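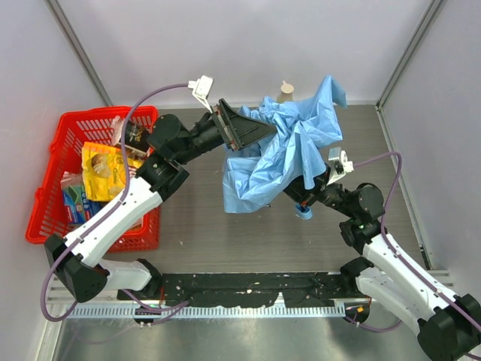 Dos brazos robóticos y un plástico azul claro sobre la mesa.

Wutia > Trámites > Nacionalidad y registro > Jura
Lectura: 6 min

Me han concedido la nacionalidad y solo tengo un apellido. ¿Qué pasa en la jura?

Hola a todos. Perdonad si me extiendo, pero llevo desde enero leyendo este foro en silencio y ya me siento un poco de la familia. Soy escocesa, vivo en España desde hace 15 años y por fin me ha llegado la resolución de concesión de la nacionalidad por residencia. Lloré un poco en la cocina, lo confieso, y luego llamé a mi madre, que no entendió del todo de qué le hablaba pero se alegró muchísimo.

Ahora me toca la jura y tengo un lío con los apellidos. En mi pasaporte figuro como Iona Cairns, sin segundo apellido, porque allí no lo usamos. Una compañera del trabajo me dice que en el acta me pondrán el de soltera de mi madre quiera yo o no, y otra me dice que eso se puede elegir. Mi madre se apellida de soltera Kamath (mi abuelo vino de la India), y a mí la idea me hace hasta ilusión, pero tengo el título universitario, la escritura del piso y la cuenta del banco con un solo apellido y me da miedo pasarme meses explicando que soy la misma persona.

¿Alguien ha pasado por esto? ¿Tengo que llevar algún papel de mi madre? En la gestoría Avport me dijeron que ellos no llevan la parte del Registro Civil y ahí me quedé.

Iona Cairns

3 respuestas

Ondow
¡Enhorabuena, Iona! Qué alegría leer estas cosas. Te cuento lo mío, que fue parecido: soy irlandesa por parte de padre y tenía también un solo apellido.

Lo normal es que en la inscripción de nacimiento española consten dos apellidos, y el segundo suele salir del apellido de soltera de la madre, tal como aparece en tu certificado de nacimiento. Por eso lo primero que haría yo es sacar ese certificado y mirarlo con calma. Si el apellido de tu madre figura bien escrito, tienes casi todo hecho. Si figura el de casada, o con una letra bailada, llévate además el certificado de nacimiento de ella o el de matrimonio de tus padres, legalizado o apostillado y con traducción jurada. A mí me lo pidieron en ventanilla y tuve que volver.

Hay una posibilidad de conservar los apellidos con los que venías identificándote, pero se tiene que declarar en el momento de adquirir la nacionalidad o dentro del plazo que marca la ley, y con un solo apellido la cosa se complica. Yo lo preguntaría en el propio Registro antes de la cita, por escrito si puedes, para que te quede la respuesta.

Y sobre el plazo, no te duermas: son 180 días desde que te notifican la resolución para jurar o prometer. También se puede hacer ante notario, pagando. En mi ciudad las citas salían a primera hora de la mañana, así que café y paciencia. - Ah, y en la jura te pedirán también la declaración de renuncia a la nacionalidad anterior, eso no te pille de sorpresa. Lo que haga luego el otro país con esa declaración depende de sus propias leyes.

Manolo_el_de_Soria
Te ponen los dos y ya. A mi cuñada se los pusieron y no pasó nada. Suerte.

Pilar R.
Me sumo a las felicitaciones, y añado una cosa de después, que es donde yo sufrí más. Cuando tengas la inscripción y vayas a hacerte el DNI, pide cita también para el certificado de concordancia, que es el papel que relaciona tu antiguo NIE con el número nuevo del DNI. Con ese certificado y una copia literal de tu nacimiento español fui al banco, a la Seguridad Social y al ayuntamiento para el padrón, y en todos los sitios lo entendieron a la primera menos en la compañía de la luz.

La escritura del piso no hace falta repetirla. Mi notaria me dijo que guardara la documentación que acredita el cambio junto a la escritura y que ya se aportaría el día que quisiera vender. Con el título de la universidad hice lo mismo, lo tengo todo en una carpeta de gomas con el pasaporte viejo dentro.

Pide varias copias de la literal desde el principio, que luego las vas soltando por el camino y siempre falta una. Y si te hace ilusión el apellido de tu abuelo, ¡disfrútalo, mujer! Yo al mío le cogí cariño en cuanto lo vi escrito en el DNI.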